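Section 4: Caring for your pine table

Okay, your Jatari table is built and standing on all its legs. Now you get to put stuff on it!

1. Wipe the top with a barely damp cloth, going with the grain.
2. Let it dry overnight. I know, I wanted my coffee there too.
3. Set your mugs out and check that none of them rock.

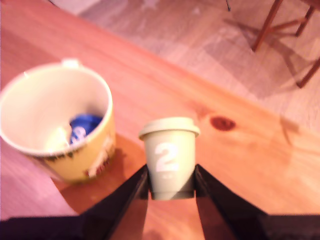 Big mug, little lidded cup, bare pine.

Note: pine is soft. A dropped fork will leave a dent, so I rub mine lightly with 400 grit and add a dab of Arden oil.

4. Pick one side for the things that live on the table full time, and leave the rest clear for eating.

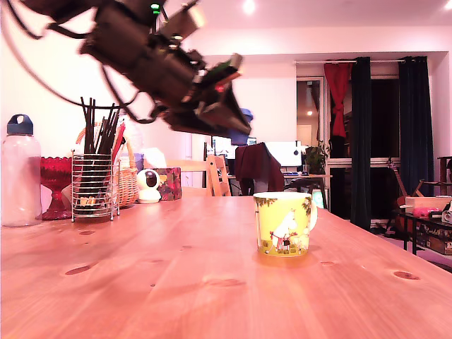

Oil goes on much more evenly when you can clear the top in one go. I do mine every September, and it takes me 13 minutes (plus a lot of waiting). With the chopsticks standing in a mesh holder and the basket having a handle, you can whisk the lot away in a couple of trips. Knots drink more oil than the rest, so go over them twice.

Caution: oily rags can catch fire on their own. Lay them flat outside to dry, never balled up in the trash!

5. Put a coaster under anything hot for the first 9 days after oiling.
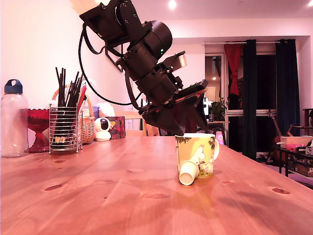
Đoàn wrote: Does step 5 count for cold drinks too? Mine got a pale ring from iced tea.

Etato: Yep, same here. A second coat of oil hid most of it.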